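How to Play Jungle in Plernovmont: A First Route for New Players

By Reiko Takagi

The jungle role scares off a lot of new players in Plernovmont. You have no lane, no partner and no minion wave to tell you what to do next. Most matches go badly for a new jungler in the opening minutes, and the rest of the team tends to mention it in chat.

This guide covers one starting route, with one hero, on the standard map. Learn it until you can run it without looking at the minimap every few steps, then start changing it.
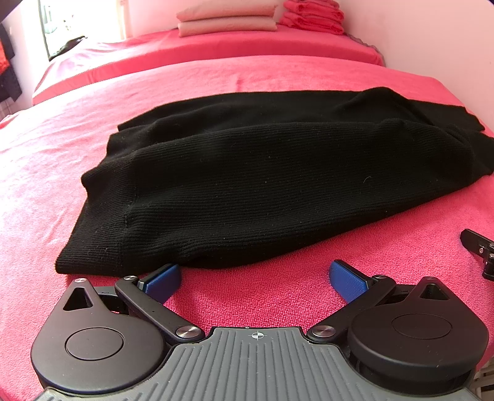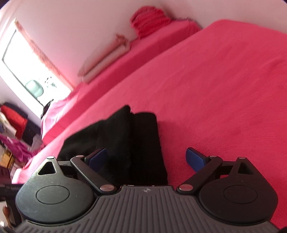

Folded black fabric on a bright pink bed cover.

What you need before you start

You need an account with jungle unlocked in the normal queue and the hero Fankhauser. He is free for every account once the tutorial is finished. If you skipped the tutorial, go back and play it from the Training tab.

Fankhauser is a bruiser with a short dash, a cleave that hits everything in front of him, and a passive that heals him when a camp monster dies. He is slow and his ganks before his ultimate are average. He is also very hard to kill inside the jungle, and that makes him a good hero to learn with. If you already play another bruiser, most of the route will still work, but you may have to recall once more than I describe.

Settings to change

Open Options, then Interface, and turn on Camp Timers. They are off by default. With timers on, a small clock shows on the minimap over each camp your team has cleared.

Under Controls, set your dash to Quick Cast. Leave the cleave on Normal Cast for now so you can see the cone before you swing. Once you know how wide it is, switch that one too.

Turn up the announcer volume and turn down the music. Several objectives are called out by voice a little before they appear on the map, and you will miss them under the battle track.

Last, bind the "On My Way" ping to something you can reach with your thumb. You will use it more than any other ping.

Your starting items

You have 1339 gold at the start of a standard match. Buy the Hunter's Hook first. It adds damage against camp monsters and is required for every jungle upgrade later on. Then buy the Plain Vest, and spend what is left on health flasks. You should have a little gold left over. Don't spend it on a ward yet, as your support gets a free one and will place it at the river if you ask.

Do not start with boots. They feel good for the walk out, but Fankhauser takes too much damage at the second camp without the vest.

Step 1: The Antler camp

Leave the fountain as soon as the gate opens and walk to the Antler camp on the side of your two-player lane. Your lane partners should be there already. If they aren't, ping the camp once and wait. Pinging it over and over will make them less likely to come.

Stand with your back to the wall and pull the big monster toward you. The small ones will follow and bunch up, which lets the cleave hit the whole group. Let your lane partners hit it until it is at about half health, then ping the lane to let them know they can go. If they stay to the end, they take part of the experience and you may reach the next camp without your second skill point.

Put your first point in cleave.

Step 2: The Mudbacks

From the Antler camp, cut through the gap beside the broken pillar to the Mudbacks. Put your next point in the dash, but use it only to get out from under the slam. The Mudback lifts both arms before it slams. Walk to the side when you see the arms go up and the slam will miss you completely.

Drink a flask here even if you think you can do without it. It heals over time, so it does more good now than when you are nearly dead.

Step 3: The Ember camp

Cross the middle lane behind your own tower, not in front of it. Enemy mid players often throw a skill at a jungler who crosses in front, and a few of them will hit.

The Ember camp gives you a burn effect on your attacks. Clear it the same way you cleared the first camp, back to the wall, with the cleave saved until the monsters are bunched. When it dies you should be level 3, with your third skill point ready for the shield.

If you are not level 3 at this point, one of two things has happened. Either your lane partners stayed too long at the Antler camp or you left a small monster alive at the Mudbacks. It is usually the second. The smallest one likes to wander behind the pillar.

Step 4: Look before you move

Stop at the edge of the Ember camp and look at all three lanes. Take a full look, even though it feels like wasted time. Ask yourself which enemy is closest to your side of the lane, and whether the teammate in that lane has enough health to fight.

If both answers point to the same lane, go there. If they don't, go on to the river camp and keep farming. A gank that has little chance of working costs you a camp and often your teammate's patience as well.

How to gank with Fankhauser

Come in from behind the enemy if the lane has a side path. Walk first and save the dash. A lot of new players dash in as soon as they can see the target, and the target simply uses an escape and leaves. Make them use the escape on your walk, then dash after it.

Ping "On My Way" before you reach the lane so your teammate has time to step up. Turn on the shield when the tower starts to look at you, and leave after the second tower shot. If the enemy gets away with low health, that is still a decent result, as they will have to go back to base and miss a wave.

Do not stay and take the wave yourself unless your teammate has also gone back.

Step 5: First trip back to base

Recall when you have used your last flask or when you can afford the first upgrade to the Hunter's Hook, whichever is first. The upgrade costs 200 on top of the hook, so most players can buy it along with basic boots.

There are two upgrades to pick from. The red one gives you damage and the green one gives you health. Take the green one on Fankhauser. Red looks better on paper, but it only pays off on heroes who can get in and out quickly.

Now you can buy a ward. Place it on the path between the river and the enemy's Ember camp. It covers the way most enemy junglers walk at this stage of the match.

Step 6: The Wellier

The Wellier is the large turtle-like monster in the river pit on the lower side of the map. Killing it gives the whole team faster movement in the river and slow healing out of combat. It is the first neutral objective that is worth a team fight, and new junglers tend to either ignore it or start it alone.

Fankhauser can take the Wellier alone, but it is slow and the enemy will hear it. Wait until one of these is true: the enemy jungler has just shown up on the far side of the map, or your two-player lane has pushed their wave under the enemy tower and can walk over.

Fight it with your back to your own side of the river. It spits a pool of acid in a straight line at whoever has hit it most recently, so take turns standing in different places if you have help. Keep your Execute spell until the very end. When the Wellier is low, stop using cleave for a moment and watch its health bar. The most common way to lose it is to swing early, leave it with a sliver of health, and hand it to the enemy.

After it dies, it comes back on a long timer. The camp timers only show it if you have vision of the pit, so put a ward there.

Playing this route in Flustatik

Flustatik is the short-match mode, with a smaller map and faster camps. Camps there return 52 seconds after they are cleared, and that changes the order. Start at the Ember camp, skip the Mudbacks on your first pass, and gank right after your second skill point. There is no Wellier pit in Flustatik, so use that part of the match to clear your own side again or help in the middle lane.

I wouldn't learn the jungle there. The matches are over before you have had to make many choices. It is useful for practicing the cleave and the dash, though, and a loss costs you nothing in ranked.

Common problems

I keep dying at the Mudbacks. Check that you bought the vest, and that you are moving to the side and not straight back. The slam is longer than it is wide.

The enemy jungler keeps stealing my camps. This normally means they know your route. Start on the other side for a few matches. The steps are the same with the Antler and Ember camps swapped. You will have to ask your solo lane for help at the first camp, and some will say no.

I fall behind in levels halfway through the match. You are probably ganking too much. Between ganks, clear at least one camp on the way, even a small one.

My team asks for ganks all the time. Answer with a ping on the camp you are taking next. It tells them where you are and keeps you out of an argument. If it goes on, mute the chat and leave pings on.

Practice

Open a custom match with no bots and run the route up to the end of step 3. Write down the match clock when the Ember camp dies. Do it again until the time stops improving, then add bots and see how much of it holds up.

Thanks to Kadir Karakaya for checking the item section against the December patch. The Hunter's Hook used to sell back at full price and no longer does, so think before you swap it out late in a match.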